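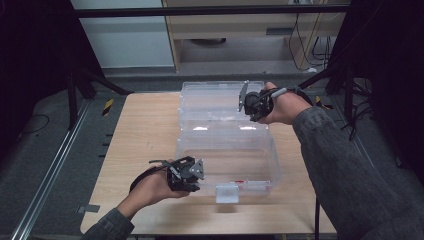
Clear box, lid up, on the light wood table

Forum > Storage and Sorting > Clear boxes with hinged lids, who else is hooked?

skulitlow_shed
Started this topic June 21, 2020

OK, I need to gush for a minute. I have been moving my whole craft room over to see-through boxes with attached lids and I am so happy with them! The one up top is the shallow kind. The lid swings all the way up and stays standing while I dig through it, and you can see right through the base to the wood underneath. Before this I had shoe boxes with masking tape labels, and the tape fell off every November when the heat came on (dry air, I guess).

I have 669 spools, cards and packets to put away. Yes, I keep a list. So my question is whether to go all in on the shallow ones or mix in something deeper. Tell me what you use!

guerra_pantry
Mix! Shallow for anything flat, deep for anything with a shape. I did my whole pantry in shallow boxes once because they looked so nice and then spent a weekend moving the rice back out. Love the little latch tab on yours, by the way. Mine has a snap on each side and I need both thumbs.

Lino Lombardi
I'm going to disagree, in a friendly way. Attached lids are great until the hinge goes. I had a stack from Clovier and the plastic hinge turned white, then split, on three of them in one winter. Loose lids forever for me. If a loose lid cracks, I still have a perfectly good box.

skulitlow_shed
Lino, do you open yours with one hand, from the corner? I did that with my first ones and they all twisted. Now I go from the middle of the front and they've been fine. And a loose lid in my house ends up under the couch!

I also have the cloudy kind, so I put one out on the same table to compare.

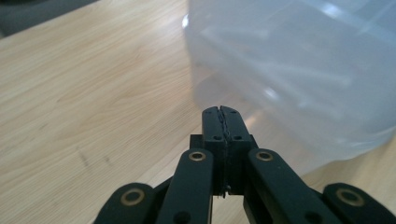

The cloudy one, top right

clovier_fan_60
Ooh, I like the milky ones. Everything looks calmer. My yarn shelf used to look like a yard sale and now it's just soft white boxes in a row, and I know the blue is second from the left.

guerra_pantry
But then you have to remember! I'd be opening every one of them. Clear for me, all day long.

bobbin_and_thread
Can we talk about that table, though? What wood is it? I have been wanting a pale sorting table for ages. My current one is nearly black and I lose every dark button I put on it.

skulitlow_shed
Oh, I'm so glad you asked, I love this table more than the boxes! I bought it secondhand and the seller didn't know the wood, so I can't help you there. I wiped it down and fell for it on the spot.
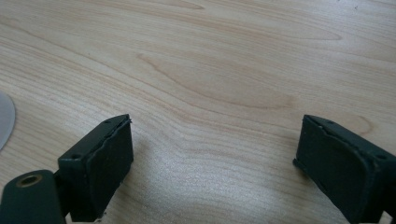
I've had people tell me to cover it with a cutting mat and I just can't do it. The grain has these long loops and ripples, and I'd rather wipe up glue twice a day than hide it. Small parts show up beautifully against it too, so yes, bobbin, go pale. You will find your buttons.

Lino Lombardi
Put the mat on it. You'll be sorry the first time a craft knife slips. I say this as someone with a long scratch down a very nice oak desk.

bobbin_and_thread
Or keep a mat rolled up beside it and only put it down for cutting? That's what I'd do. I'd want to look at that wood too.

skulitlow_shed
Fine, that I can live with! Rolled mat it is.

Back to boxes. Guerra, you said you'd be opening every one, but the cloudy plastic isn't a complete blank. Color gets through. Look down near the bottom edge:

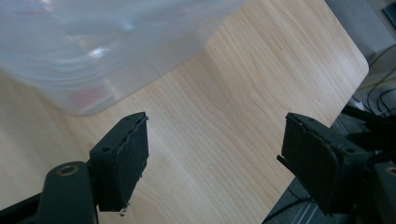

Something red showing through the side

guerra_pantry
Huh. OK, I can tell it's red. I couldn't tell you what it is, so I rest my case!

clovier_fan_60
Red is plenty if you sort by color! I'd put thread in those in a heartbeat. The ridges on the sides are nice to grab, too, at least on mine.

zesteck_drawers
Jumping in with a vote for drawers. I have a Zesteck tower and I never lift a lid at all. It takes up a whole corner, but I pull, grab, push, and I'm back at the sewing machine. I keep 1000 beads to a drawer (I weigh them, it's quicker) and 3000 in the big one at the bottom.

Lino Lombardi
Drawers are a good answer. No hinge.

skulitlow_shed
Lino, you and your hinges! Drawers don't travel, though, and I carry mine to my sister's to work at her kitchen table. Here's where I am after reading all of you: clear shallow ones for packets and cards, cloudy ones for thread by color, and I'll try one loose-lid box so Lino can sleep.

Does anybody have a good way to label the clear ones without covering up what's in them? I'm thinking of tiny stickers on the front rim, but I'd love to hear what has stayed put for you.

bobbin_and_thread
Paint pen on the rim. Comes off with rubbing alcohol when you change your mind. Try it on the underside first, as one of mine left a ghost of the word ZIPPERS.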